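The Slow Return of Lime Paint

6/18/25

Irkport smells of wet chalk this month. Walk down from the bus station, past the fish market, and every third house has a ladder against it. Red walls, mostly. A few ochre. One green, which the neighbors are still talking about.

Lime paint is back. Or it never left, depending on who you ask - the older streets up in Sengar kept using it right through the years when everyone else went to plastic emulsion and shut the lid on the damp. Now the damp has come through, the emulsion is peeling off in sheets the size of a door, and people want what their grandparents had.

The stuff itself is simple. Slaked lime, water, earth pigment. It goes on thin and see-through, looks awful for an hour, then dries and pulls itself together. Four coats on a new wall, five if the plaster is thirsty. You brush it out quickly and you don't go back over it. Going back is how you get the streaks, unless you want the streaks.

Plenty of people do want them now. The Mirnanora workshop, two rooms behind a bakery, sells a dark brick glaze meant to be dragged sideways over a paler rose base while the base is still a bit green. Sold 785 tubs last year. Ran out in December and didn't get more pigment until the roads opened. 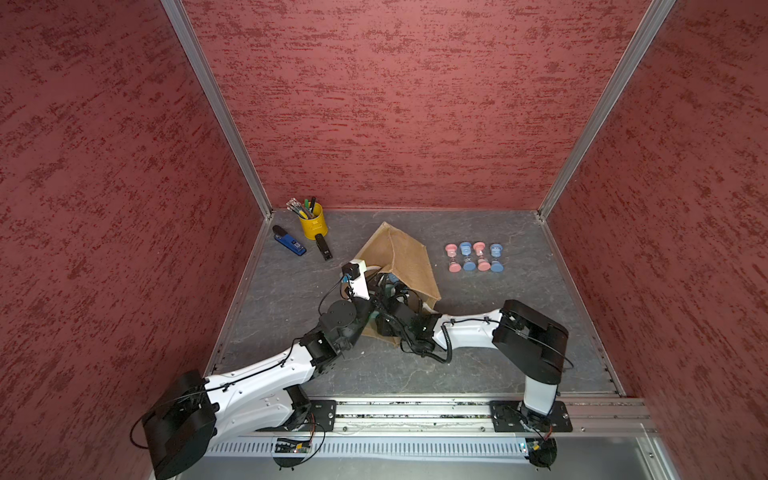
How long does a limewashed wall last before it needs another coat?

Indoors, 9 years is common if nobody scrubs it. Outside it depends on which way the wall faces - on the harbor side expect to be up the ladder again in three.

Which is the catch. It's cheap paint and expensive time. A tub in Irkport costs 100, a painter who knows lime costs 1000 for a decent sized room, and there are not many of them. Most learned in Orkach, where the old quarry kept a kiln going and the summer school still runs in a shed next to it. Two weeks, bring your own gloves. Bring goggles too. Lime in the eye is a hospital trip and the nearest hospital is over the hill.

I did three days there in the spring. First day, mixing. Second day, mixing again, because mine had lumps. Third day they let me loose on the back of the shed and I got a patch the color of canned salmon, which was not teh plan. The red had looked so deep in the bucket. It always dries paler, everybody told me, I wrote it down and then forgot it.

Test boards, then. That was the advice at every stop. Paint a board, leave it overnight, look at it in the morning and again with the lamp on. Rose reds go brown under a warm bulb. Grays go blue next to them. A dark floor will pull the whole wall down a shade, so put the board on the floor you're actualy going to have.

Sengar does its walls in early summer, before the heat. Too hot and the coat dusts off on your sleeve. When I left they were on the second coat at the school and arguing over whether it needed a fifth.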